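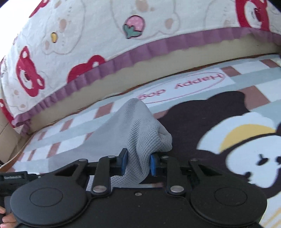 Blue finger pads, a gray cloth, and the "Happy dog" mat at the Ustlow open day

I have been meaning to write up the open day at Ustlow since I got home, and then the laundry got in the way (which, given what I spent the afternoon doing, feels about right!). It was held on May 12, 2026, and I took the train out to Milton for it, with a sandwich and far too many questions.

You probably picture big orange arms behind a fence when you hear "robotics lab," and they do have one of those in the back. But the part I loved was the room where visitors got to try the hand-held grippers. You hold the thing by the handle, you close the two pads on a bit of cloth, and you do the job the way you would at home, only with a pinch in place of a whole hand. The folks there told us the recordings go toward a project called Millent, and that they had 284 of them so far and were hoping for 400 by August.

Well, I was terrible at it. A thin knit wants to slide and bunch, and I kept lifting mine up into a little tent and then losing track of which corner was which. I had three tries and my last one was maybe the best, though a very polite teenager after me made it look easy.

I also loved that they had set things up on a soft mat with cartoon bears all over the cushion next to it. It felt like a playroom, and I wanted to sit down and stay there.

Next I'd like to get over to Lodhi, where the same people are planning an evening about kitchens. If you go before I do, wear comfortable shoes and tell me what the coffee is like.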